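Cultdale Makers' Room - minutes of the August meeting

Present: Tanko Tamuno (chair, and also minutes, the pen having been nearest). Apologies: 2.
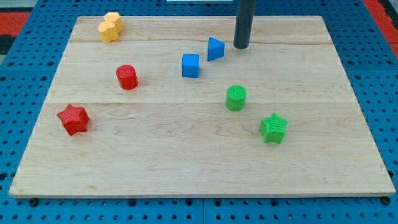
Item 3: the maple-colored board, with yellow and blue blocks.

1. Minutes of the last meeting. Approved, once someone had found them.

2. Money. The fund stands at $23. The kettle remains a dream.

3. Block table. Agreed that the pale board stays on the blue pegboard. A motion to sand out the swirly grain was defeated by the people who like the swirly grain. The yellow blocks with the scalloped sides were called "flowers," "gears" and, at some length, "cookies." The label will read "yellow." The blue prism is to be stored with the blue cube - color before shape, passed after 19 minutes.

4. Storage. Pallus bins to be priced against Stullel ones. Tanko to ask for lids this time.

5. Any other business. Who has the key to the paint cupboard? Carried over.

Closed at 10 p.m.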